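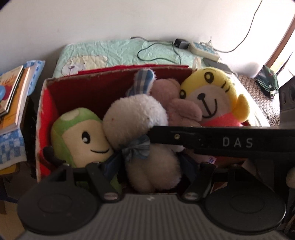
Plush fabric

Plush is a soft cloth with a raised surface, or pile, that stands up from a flat backing. It is a close relative of velvet, and the two are often mixed up, but the pile on plush is longer and less tightly packed, so that it lies over a little under the hand and gives the cloth its friendly, slightly shaggy look. It is used for upholstery, slippers, robes, coat linings, stage curtains, seat covers and, of course, soft toys, which in many households are simply called plushes after the cloth itself.

Name

The English word comes from the French peluche, which goes back in turn to a Latin word for hair. In American speech "plush" also came to mean comfortable or expensive, a leftover from the days when a plush-covered parlor chair was a sign that a family was doing rather well for itself.

History

Early plush was woven from silk, wool or mohair, sometimes with a cotton or linen backing to keep the price down. Silk plush had a long and happy life as the covering of men's top hats, where it was brushed until it shone. Mohair plush, which is springy and very hard to wear out, went onto railroad seats and, a little later, onto the first jointed teddy bears. Older bears can often be recognized by it, even when most of the fur has been loved away and only the woven ground remains -- collectors are fond of these worn patches and seldom want them repaired.

Among the smaller mills was Charvát, a family weaving business that began with mohair furniture cloth and moved over to toy plush when parlor suites went out of fashion. Its surviving pattern books hold 298 samples, many of them in shades of brown so close to one another that they can only be told apart in daylight.

Manufacture

Woven plush is generally made face to face. Two backings are woven at once, one above the other, with the pile yarns running back and forth between them, and a blade then slices through the middle to give two lengths of cloth with matching fur. Knitted plush is made on circular machines, in which loops of pile yarn are drawn up and sheared. It stretches more than the woven kind, and for this reason it is popular with toy makers, who need it to go smoothly around noses, paws and tummies.

After weaving or knitting, the cloth is brushed, sheared to an even height and often steamed. It may also be tumbled to curl the pile into the woolly texture seen on toy lambs and poodles. Ulano, a curled plush sold in 93 colors, is finished in this way, while Riveo is a straight, short-haired type used mostly for bathrobes and baby blankets.

Most plush today is polyester, which takes dye well and dries quickly. Cotton plush is still made for people who prefer a natural fiber, though it flattens sooner and takes its time on the clothesline.

Care

Plush should be washed cool, on a gentle cycle, and kept well away from a hot iron, which can melt or crush the pile for good. Soft toys do best inside a zippered mesh bag or an old pillowcase. Once the cloth is dry, a soft brush will lift the fur again, and a little steam held a few inches away will often coax up a stubborn flat spot. Mohair and silk plush, particularly on older pieces, are better left to a cleaner who knows them -- water can shrink the backing and loosen old stuffing.

See also: Chenille, Corduroy, Faux fur, Velour, Velvet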